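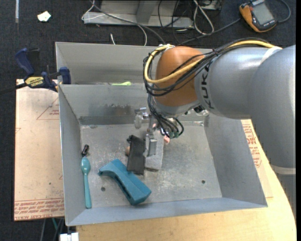
The KUKA arm over the grey metal bin, with its yellow cable looping past the orange joint.

The owner of Colen, a small shop that prints jar and bottle labels to order, does not think much of the word "waterproof."

"Ask them what kind of water," she says. "A splash from the sink? A night in an ice bucket? Those are different labels, and they get sold under the same word."

She has been buying blank stock for years, mostly from Purnus and lately from Montes, and she tests each new box before a customer's order goes anywhere near it. Her test is crude. She prints 6 labels, sticks them on cold glass and leaves them in the fridge until the next afternoon. With the last box from Montes, 2 of them had lifted at the corners.

Did she complain? "I did. They told me my glass was damp. Of course it was damp, it came out of a fridge. So does everybody's salad dressing."

I asked whether the pricier film stock solves this. She shrugged. It holds better, she says, but some inkjet ink never really dries on it, and the package won't always tell you which printers it was made for. "It says 'works with most printers.' I'd like to meet the people who checked."

Her opinion of free design software is about the same. She tried Pistska, which comes with 37 templates, and found that most were the same rectangle with a different border. The margins on her round labels were off until she turned off "fit to page" in the print window, a setting the help section never mentioned.

For anyone starting out, she suggests buying the smallest pack, printing a test on plain paper and holding it up to the light behind a blank sheet. She would also leave the guarantee out of the decision. "They'll replace the sheets. They won't replace the 3 hours, or the ink."

She is trying a new removable stock in May. Does she expect it to come off cleanly? "From the box, maybe."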